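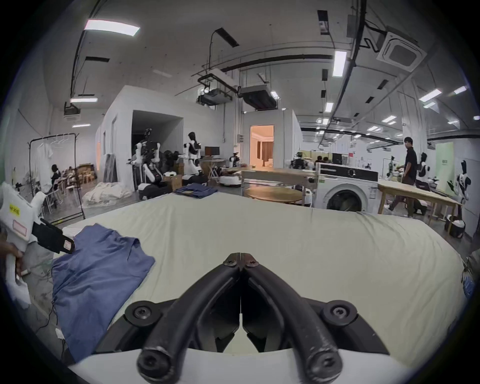

Two hand-held grippers at the table, with the pale green sheet and some blue laundry.

Nallo hand gripper build — frequently asked questions

Last updated February 26, 2025

What is Nallo?

Nallo is a two-fingered gripper you hold and work yourself. You squeeze, the fingers close, and the camera and logger save what your hand did so a robot arm can learn from it later. We build ours in the shared workshop at Hirport, and the drawings are free for anyone to use at home. Cloth is our favourite thing to try it on, as it never lies the same way twice!

Do I need a robot to get started?

No. You can build a pair, record hours of folding and have a great time before you ever touch an arm. If you do have one, the Ursu mounting plate takes the same fingers, so nothing you print is wasted.

How long does a build take?

Printing one housing and a set of fingers takes 27 hours on our slower machine, most of it overnight. Putting it together is an afternoon if you have the screws sorted beforehand (please sort the screws beforehand).

What does it cost?

Parts for a pair come to £340, including the cameras. Plenty of people spend less because they already own half the fixings. Filament is not in that figure.

Which fingers should I print for fabric?

The thick curved ones. The thin set is lovely for pens and cutlery but it flexes when you pull on a heavy sheet. Print them on their side, with the layers running along the finger, and go slowly over the curve.

My fingers don't meet at the tips. What have I done?

Probably tightened one side before the other. Slacken all the finger screws, close the jaws on a scrap of card, then nip the screws up a little at a time. Hex sockets round off quickly with a worn key — treat yourself to a new one. If there is still a gap, look for a blob of plastic on the inner plates. It took me a whole evening to find mine.

Can I use just one?

Yes, and it's a good way to learn. Wiping, picking and dropping into a box all work with one. For a T-shirt or anything bigger you will want one in each hand.

How big a piece of cloth can I record?

Anything your table can hold. Start with a tea towel, then a T-shirt, then a single sheet. Duvet covers are on my list for July and I can't wait.

How many recordings do I need?

Our first towel fold began to look sensible at 600 recordings. That was one towel on one table, so expect to need more if you change either. Keep the clumsy ones too, in their own folder, as they are handy when you test your filters.

The recording stops after a while. Is it the cable?

Very often. Give the cable enough slack to reach both ends of the table and tape it down near the plug. After that, check the card. Version 42 of the Flunetti logger also fixed a bug with long sessions, so update before you start swapping parts.

Do I have to label each gripper?

Please do. Left and right look the same on the bench, and swapped calibration files are miserable to untangle. A sticker and a marker pen will do.

Can I change the design?

Go for it! Send your changed files to the Nallo page with a note of the printer and material you used. Longer fingers are the thing we get asked for most, and we still haven't got a version that stays stiff enough.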